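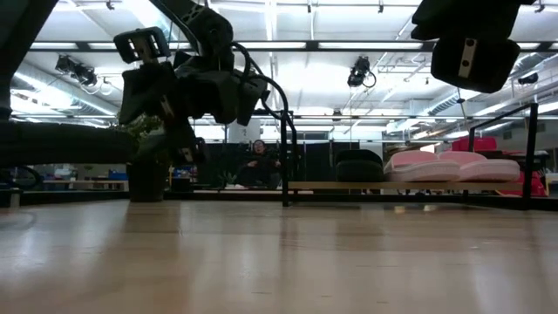
左アームが復帰時に勝手に動いた件

10月に入ってから続いていた左アームの停止について、原因がほぼ分かったので書いておく。社内向けの報告は別に出した。ブログのほうには、報告書では省いた手順や、自分が判断を間違えたところも残す。

最初に止まったのは金曜の夕方だった。木の天板の上で、小さな積み木をつまんで横に置き直す動作を繰り返させていたところ、左アームが途中で止まった。制御画面にはエラー1701が出ていた。うちで使っているTipokiというソフトでは、これは「関節からの応答なし」という意味になる。どの関節かまでは画面に出ない。ログを開くと手首の回転軸だった。

このときは、リセットを押したら普通に戻った。コネクタを外から触ってみて、緩みはないと思った。時間も遅かったので、そのまま続きを回して帰った。最初の判断ミスがここにある。一度でも応答が切れたなら、その日のうちに止めて調べるべきだった。

週が明けてから同じエラーがまた出た。今度は午前中に続けて出て、そのうちの一回が問題だった。

アームが止まったので、私は天板のそばに行って落ちた積み木を拾おうとした。非常停止は押していなかった。画面が停止状態になっていたので、動かないものと思っていた。手を伸ばしかけたところで、アームが急に下へ動いた。グリッパの先が天板に当たり、こつんと音がして、そこでもう一度止まった。手には当たっていない。距離は測っていないが、近かったのは確かである。

隣の机にいたTraian Ilieさんが音で気づいて、非常停止を押してくれた。私はそのとき一歩下がっただけで、ボタンのことは頭になかった。

その日は両方のアームの電源を落とし、制御盤の主電源に札を掛けた。右アームには何も起きていなかったが、ソフトが共通なので一緒に止めることにした。

調べることは二つあった。なぜ応答が切れるのか。なぜ切れたあとに動いたのか。急ぐのは後のほうなので、そちらから見た。

Tipokiには、通信が切れたときに自動でつなぎ直す機能がある。設定では有効になっていた。誰が有効にしたのか履歴をたどったら、春に私が自分でやっていた。試験中に通信が切れるたびに画面まで戻るのが面倒で、有効にしたまま忘れていたらしい。変更の記録には「一時的に」と書いてあった。

つなぎ直しそのものは悪くない。まずかったのは、つながった瞬間に、切れる前に受け取っていた目標位置がまだ生きていたことである。アームから見ると、目標はずっと下にあり、自分は途中の高さで止まっている。通信が戻ったので、残りの距離を動こうとする。動きが急だったのは、切れていた間に進んでいたはずの分をまとめて取り戻そうとしたためだった。

ログ上では、応答が切れてからつながるまでに少し間があった。その間、画面は停止と表示していた。表示としては間違っていない。ただ、停止しているのと、動けないようになっているのは違う。停止の表示が出ていても、サーボの電源は入ったままだった。分かっていたつもりのことだったが、積み木を拾いに行ったときの私は分かっていなかった。

次に、応答が切れる原因のほうに移った。

Yaneth Londoñoさんに手伝ってもらい、ログをFikikに読み込んで、エラーの時刻と各関節の角度を並べた。Fikikは操作が古くさくてあまり好きではないのだが、こういう並べ方をするときは早い。結果はかなりはっきりしていた。応答が切れているのは、どれも手首を一方向に90度近くまで回したあとだった。逆方向に回したときには一度も出ていない。

うちのアームは上から吊っている。ケーブルは外に出して、大きく弧を描くように余裕を持たせてある。据え付けのときに、余裕は多いほどいいだろうと考えて長めにした。手首を回すと、その弧の根元が少しずつねじられる。逆方向ならねじれは戻るが、例の方向だと根元の同じところに曲げとねじりが重なる。動かしながら横から見ていれば気づいたはずだが、いつもグリッパの先ばかり見ていた。

電源を切った状態でケーブルを外し、テスターをつないで、根元を手でゆっくり曲げてみた。まっすぐなら導通がある。曲げるだけでもまだある。曲げたままねじると、針がふっと落ちる。戻すと何もなかったように戻る。外側の被覆には傷もしわもなかった。金曜に外から触って問題ないと思ったのは、これでは当然だった。

このケーブルはKomusから買ったもので、繰り返し曲げに対応したタイプである。届いた箱に入っていた説明書を読み直すと、曲げについての条件は書いてあるが、ねじりについては「ねじりを伴う用途では別途ご相談ください」とだけある。相談はしていない。Komusに問い合わせたところ、ねじり用の品が別にあるとのことで、そちらを取り寄せることにした。今回の件をケーブルの不良とは考えていない。使い方が合っていなかった。

交換までの間に、カウンタも確認した。いまのケーブルに替えてから最初のエラーが出るまでに、置き直しの動作を1257回やっていた。多いのか少ないのか、比べる相手がないので何とも言えない。前のケーブルは別の理由で早く外してしまい、記録が残っていない。次からは交換のたびに回数を控える。

直したことを書いておく。

自動の再接続は無効にした。通信が切れたら、人が画面で確認するまでつながらない。再接続したときには古い目標位置を捨て、その時点の関節角度を新しい目標にする。この部分はTipokiの設定だけではできず、起動時に走るスクリプトに手を入れた。書いたのは私で、読んで確かめたのはIlieさんである。自分で有効にして忘れた設定が原因だったので、今回は自分だけで済ませないことにした。

エラー1701が出たときは、左右どちらのアームであってもサーボの電源まで落とすようにした。吊り下げなのでブレーキが効くまでにわずかに下がる。下がる量は実際に落として確かめ、待機位置をその分だけ高くした。

天板に手を出すときは、先に非常停止を押す。もともと規則にはあったが、短い作業のときは押さずに済ませていた。私だけではなく、ほかの人もやっていたと思う。規則の文面は変えていない。ボタンの置き場所は変えた。以前は制御用の机の奥にあり、天板の前に立つと手が届かなかった。いまは天板の手前に立ったまま押せる位置に移してある。

ケーブルの取り回しは、弧の向きを変え、根元を固定する金具の位置を手首の軸に寄せた。Pristhamの据え付け資料に似た例が載っていたので、それを参考にした。手首の動作範囲も、例の方向だけソフトで狭めた。範囲を狭めたせいで、天板の端にある積み木が取れない姿勢がいくつか出てきた。ここは肘の角度を変えて逃がすつもりだが、まだ手をつけていない。

新しいケーブルが届いてからは、最初の日は速度を落として回した。エラーは出ていない。翌日に速度を戻し、わざとコネクタを抜いて応答を切る試験をした。サーボが落ち、アームは少し下がって止まり、コネクタを差し直しても動かなかった。これを左右それぞれで2回ずつやった。右アームの一回目だけ、画面の表示が更新されるのに時間がかかった。アーム自体の動作には問題がなかったが、表示が遅い理由は分かっていない。停止の表示を信用して手を出したのが今回の発端なので、これは別の件として調べる。

外した古いケーブルは、根元のところで被覆を切って中を見た。信号線の一本が芯線の途中で切れていて、被覆の中で端同士が触れたり離れたりする状態だった。写真はYanethさんが撮ってくれたので、報告書のほうに付けた。切ったケーブルは捨てずに、工具棚の一番下の引き出しに入れてある。新しく入った人にアームの使い方を教えるときに、曲げてもらうつもりでいる。

あとは肘の角度の件と、右アームの表示の件。進んだらまた書く。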